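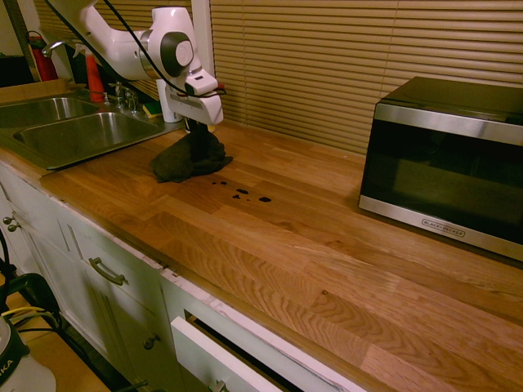
Home Projects Reports Workshop Diary Contact

Search this site Enter keywords Go

Wiping a Worktop with a Robot Arm
Student project report by Weidong Cui, Gudosley shared workshop

When I first told my tutor I wanted to spend a whole term teaching a robot arm to wipe a kitchen counter, she asked very kindly whether I might like to pick something harder. I can now report that it was quite hard enough! The kitchen at Gudosley is a lovely place to work in, with its oak worktop and its blinds that make everything look like late afternoon, but it gets a great deal of use, and there are nearly always drips near the sink. So the job was chosen for me, really.

The task

I kept the task small. The arm picks up a cloth, brings it down on the wood and drags it across a line of small dark drops, then lifts away. I used cold tea for the drops, put down with a pipette, as it shows up well on pale oak and comes off without any fuss. The sink and the microwave stayed where they were, one on either side, and I treated both as places the arm must never go. I did think about clearing the counter completely, but a kitchen has a sponge and a cup and a soap bottle in it, and I wanted the arm to manage in a real one.

Getting hold of the cloth

The cloth took up most of January. A gripper likes a thing with a shape, and a cloth has a new shape every time you put it down. My first idea was to fold it into a neat pad, which worked nicely for one wipe and then came undone. After that I let it bunch up however it wanted and had the gripper pinch it near the middle, pointing straight down, so that the loose edges spread out underneath. A dark cloth also turned out easier for my program to find against the honey colour of the wood – the white one I started with kept getting lost in the shine.

Pressing down

Press too lightly and the cloth skates over the drops. Press too hard and the arm stops itself, with a rather hurt sort of click. I ended up lowering it in steps of 2 millimetres and stopping as soon as the motors began to feel the wood.

Results

I ran 100 wipes over the term. In the first 40 the arm dropped the cloth 9 times, nearly all of them on the return stroke, and after I slowed that stroke down it hardly happened again. Smears are still a problem along the grain, and I would love to try a second pass with a fresh side of the cloth.

Recent reports
Hindano: a drawer that closes itself
Qin, our second-hand plotter, draws again
Watering the seedlings at Fovumstead
Friday open evening: what to bring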